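Hellthorpe Mill open day, 11/10/23

The leaflet promised 145 years of bedding under one roof. It didn't mention that the roof was under repair, so the first half hour of the tour took place in the car park, where Marlene Rieger talked us through the history of the feather trade in a strong wind.

Indoors things picked up. Hellthorpe still weaves its own ticking on 4 looms, all bought second-hand from Jostville when the works there shut, and all loud enough to make questions pointless. I asked one anyway. The answer was either "cotton" or "Tuesday's lot" – I wrote down cotton.

After the looms comes the finishing floor, then a long corridor of framed certificates, then the show bedroom, which visitors may look at but not sit on. My feet had views on this.
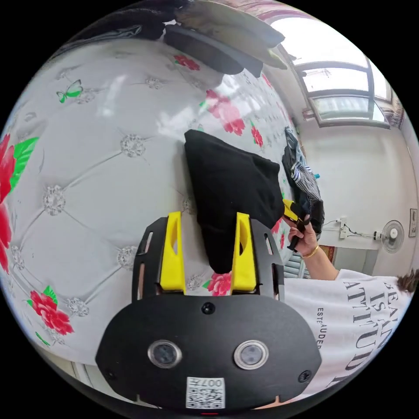
Black garment on the bedding, Hellthorpe.

Tadeusz Zawadzka took over for the quilting talk. He has strong opinions on thread and stronger ones on people who tumble dry wool. A woman from Grotov confessed to it in front of everyone and was given a look, followed by a leaflet.

The shop is by the exit, naturally. Pillowcases start at a fair price and the Kasten quilt finishes at 114 pounds, reduced. I bought 2 tea towels. The tea room does a decent cheese scone but stops serving at three, and the tour ends at ten past.

Parking is free. Bring a coat for the history.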